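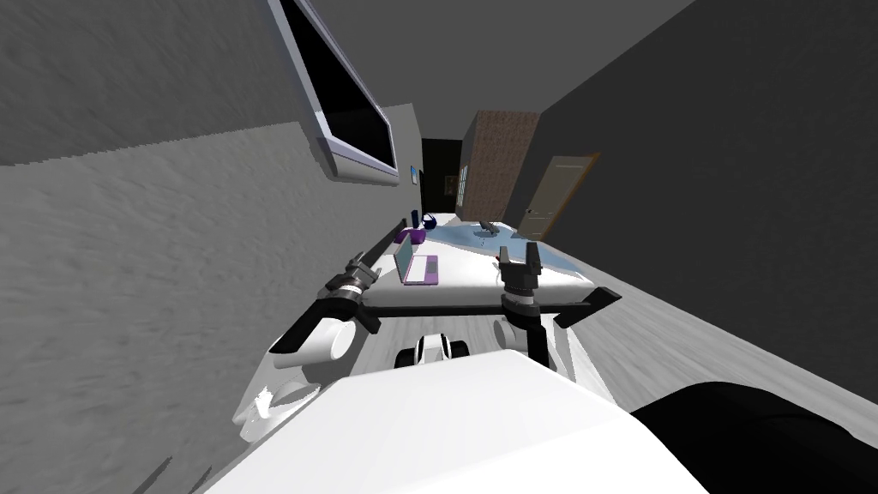
4.2 Waking the arms at the table

Now the fun part — your Tawhiri gets to stretch!

1. Park the base square to the table and lock it.
2. Open the Rollska panel and choose Home Arms. Keep everyone clear until both arms stop.
3. Check the colour of the status tile. Green means go.
4. Open and close each gripper slowly, one side at a time.
5. Run the 13 practice poses. They're a great way to get a feel for the reach!

Note: if code 997 comes up, repeat step 2.

CAUTION: Never push an arm by hand while the motors are on. Hit the stop button first, then wait for the click.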